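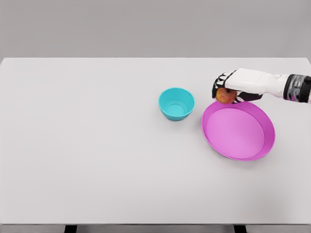
Mendonça Companion Visit Logs

README, version 2
Last edited November 17, 2018

What this is

Visit logs from a trial of companion robots in 3 assisted living homes run by Vuneck. The robots were supplied by Jovness. Each row is one visit by one robot to one resident, in a common room or in the resident's own room. There are 190 rows, covering 18 residents who agreed to take part (or whose families agreed for them, see Consent).

Read the section on mood scores before you use the mood scores. Most people who have asked for this file wanted it for that column, and it is the weakest one in it.

Files

visits.csv - one row per visit
residents.csv - one row per resident, no names, age given as a band
staff_notes.txt - free text, keyed by visit_id
codes.txt - what the short codes mean

Columns in visits.csv

visit_id: a plain number, not in date order.
resident_id: matches residents.csv.
home: A, B or C. We will not say which is which.
activity: bingo, story, stretch, chat or other. "Other" was used far too often at home C, and the staff notes only sometimes say what happened.
minutes: time from the robot's greeting to its goodbye. If a visit was stopped early by hand, the clock kept running until somebody closed the session on the tablet. Very long visits should be treated as suspect.
helper: yes if a staff member stayed in the room. Blank does not mean no.
mood_before, mood_after: see below.
battery_stop: yes if the robot quit on low battery.

Mood scores

Staff picked a number from a row of faces on the tablet before and after each visit. The same person usually entered both, often at the same time, after the visit was over. They knew what the trial was for. They had also been told by the sales team that the robots lift people's spirits, and a poster saying so hung in the break room at home A.

So the after scores are higher than the before scores, and I would be surprised by anything else. There is no comparison group. A resident who got a visit from a robot with a helper present also got a visit from a helper, and this file can't separate the two. Please don't cite it as showing that the robots reduce loneliness. It has been cited that way already, in a brochure, without anyone asking us.

What it may be good for

Scheduling questions: which activities get picked and which get dropped, how often a visit ends on battery, whether chat sessions get shorter as the weeks go by (they do at home B, and I don't have a firm view on why). The staff notes are worth reading on their own. Several are blunt about how much work it took to get a robot down a carpeted hallway.

Known problems

Home A used the wrong time zone setting until the end of January. The visit times were corrected later by script, and the script was not checked against paper records, which were gone by then.

Two residents at home B may have been swapped for part of the trial. The rows are flagged "swap?" in the notes. We left them in.

Speech transcripts are not included. Jovness kept them. We asked for a sample to see how often the robot misheard people and were sent a summary with an accuracy figure and no account of how it was worked out. I have left the figure out of this file.

Flollik, the tablet app used for logging, rounds minutes up. A visit of a few seconds shows as 1.

Consent

Written consent was collected by each home. For residents with memory problems a family member signed. The form said the data would be used "to improve care," and you should think hard about whether your project fits that. Training a sales model does not.

Access and terms

Research use only. Do not try to work out who the residents are - the age bands are wide but the homes are small, and the staff notes still contain details about hobbies and former jobs. Do not repost staff_notes.txt.

Changes since version 1

Removed room numbers
Added battery_stop
Dropped the "engagement" column, which the vendor's software filled in and could not explain
Corrected a spelling error in codes.txt ("strech")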